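**Bomora to Open Public Cooking School and Test Kitchen in Rosness**

*Weeknight classes, a recipe lending shelf and a new line of simmer sauces planned for February*

ROSNESS – Bomora, the regional maker of jarred sauces and dried beans, announced that it will open a public cooking school and test kitchen in the former Hellström bakery building in February. The school will offer evening and weekend classes for home cooks at all levels, with a focus on beans, soups, stews and other low-cost family meals.

The program will begin with 17 courses. Most will run for a single evening. Two longer courses, Bread for Beginners and The Whole Chicken, will meet once a week for four weeks. Class size is limited to 20 people so that every student cooks at a full station and takes home what he or she has made.

"Our customers write to us with very practical questions," said Glória Paiva, president of Bomora. "They ask how long to soak black beans, whether a soup can be frozen with the noodles in it, and what to do when a stew has too much salt. We have answered those letters one at a time for years. The school gives us a place to answer them properly."
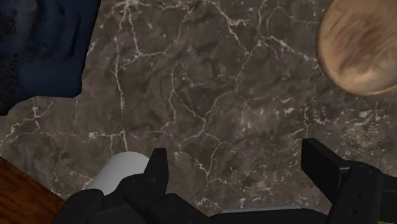

Cristóvão Serrano has been named director of the school. Mr. Serrano joined Bomora as a recipe developer and previously ran the kitchen at the Jemura, a restaurant known locally for its fish stew and its Sunday lunch. He will teach the opening course, Five Soups from One Pot of Stock, and will oversee a teaching staff of six.

Course fees will be set per class and will include all ingredients. Bomora will set aside 400 free places in the first year for high school students and for residents referred by local food pantries. Students using a free place will attend the same classes as paying students and will receive the same printed recipes.

The test kitchen will share the building and will be used during the day by Bomora's product team. Its first project is a line of simmer sauces made for slow cookers. Three flavors are planned: tomato and white bean, smoked pepper, and green chili with lime. Each will be tried by evening students before the recipe is made final, and comment cards will be available at every station.

"A recipe that works for a trained cook may still fail at home," said Mr. Serrano. "Pans are thinner, burners run hot, and someone is usually helping with homework at the same time. We want to hear about those problems before a sauce goes into a jar."

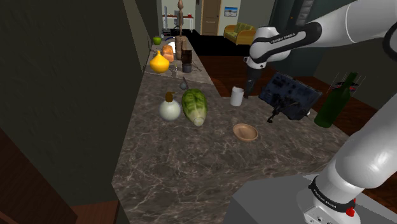
The school will also house a recipe lending shelf with 900 cookbooks and community recipe collections, many of them spiral bound and long out of print. The books were given to Bomora by Salvador Brandão, a retired baker who worked in the Hellström building for most of his career. Visitors may read them on site or borrow up to two at a time. Copies of single recipes may be made at the front desk at no charge.

Yakubu Uzor, head of product development, will lead a monthly open session at which residents may bring a family recipe and work with staff to write it down with standard measurements. Recipes remain the property of the people who bring them. Bomora will not use any recipe from these sessions in a product without a signed agreement.

Enrollment for the first term will open to Rosness residents one week before general enrollment. A full course list, including start times and a note of common allergens for each class, will be posted at the Bomora store and mailed on request. Students with food allergies are asked to list them when they enroll. Aprons and knives are supplied. Closed-toe shoes are required in all classes.

**About Bomora**

Bomora makes jarred sauces, dried beans and soup mixes for home cooks. Its products are sold in grocery stores across the region and at the company store in Rosness.

**Media contact**

Tiago Teixeira
Communications Manager, Bomora
Interviews with Ms. Paiva and Mr. Serrano are available by appointment before the opening.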